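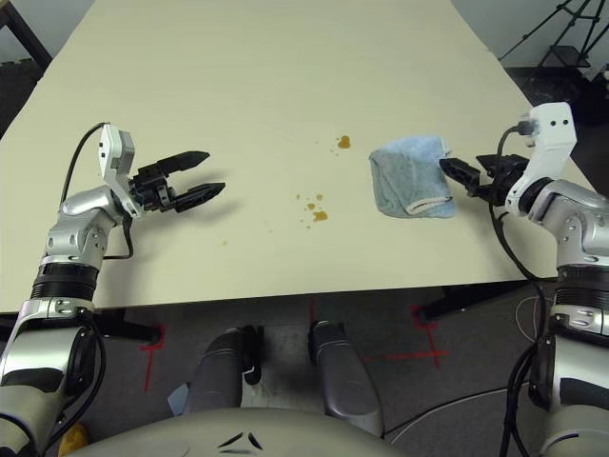
Section 4: Care of the Table Top

The Oltier table top has a sealed surface that needs little attention once the seal has cured. Read this section before first use and keep it with the assembly sheet.

Before you start

You will need the following:
Two soft cotton cloths, lint free
A bucket of lukewarm water
Mild dish soap
Jokent surface seal (sold separately)

Caution: Do not use scouring powder, steel wool, bleach, or any cleaner that contains ammonia. Damage from these products is not covered by the Destside warranty.

First cleaning

1. Remove the shipping film. Start at a corner and pull it back low and slow. If it tears, warm it with your hand and start again from the nearest edge.
2. Wipe off any glue left by the film with a damp cloth and a drop of dish soap.
3. Rinse the cloth, wring it out well, and wipe the top again.
4. Dry with the second cloth. Do not let water stand along the edge banding. 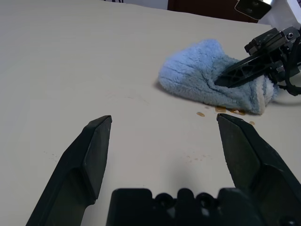

Streaks after the first cleaning are usually soap. Repeat step 3 with clean water until the cloth no longer drags.

Applying the seal

The top is sealed at the factory. A fresh coat is needed after the first 18 months, or sooner if water no longer beads on the surface.

5. Clear the room of dust and shut off any fans.
6. Shake the bottle and pour a small amount onto the cloth, never straight onto the top.
7. Work in straight passes from one end to the other, overlapping each pass slightly.
8. Wait two hours, then apply a second coat across the first.
9. Leave the top to cure for over four hours before putting anything on it.

Note: The seal will not cure properly in a cold room. If the heating has been off, let the room warm up first.
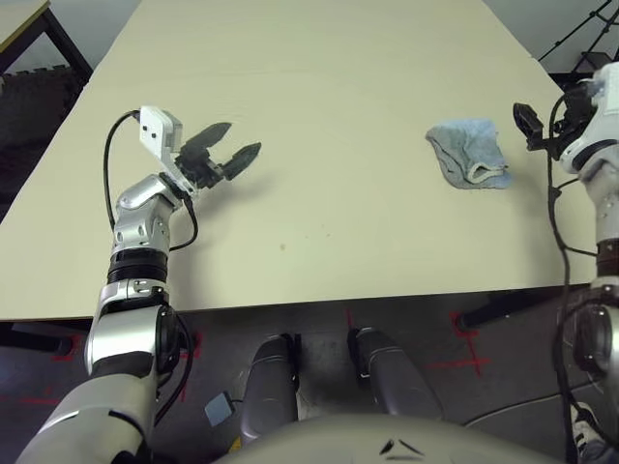
Daily care

Wipe up coffee, ink, and cooking oil as soon as you can. Older stains can often be lifted with a paste of baking soda and water, left in place for a few minutes and rinsed off. Test the paste near a back corner first.

Put a pad under hot dishes, desk lamps with heavy bases, and anything with rubber feet. Some rubber leaves a yellow mark that goes below the seal and cannot be cleaned out.

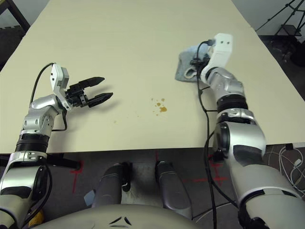

Lift items when you move them. Grit under a dragged object will scratch the seal, and scratches collect dirt. Light scratches can be filled with the Mishra repair stick. Follow the directions on the tube and buff once dry.

Deep scratches, chips, and lifted edge banding should be reported to your dealer. Have the serial number from the underside label ready when you call.

Text: Bimla Khurana. Checked by Jarlath Hanrahan.
Revised 23 December 2019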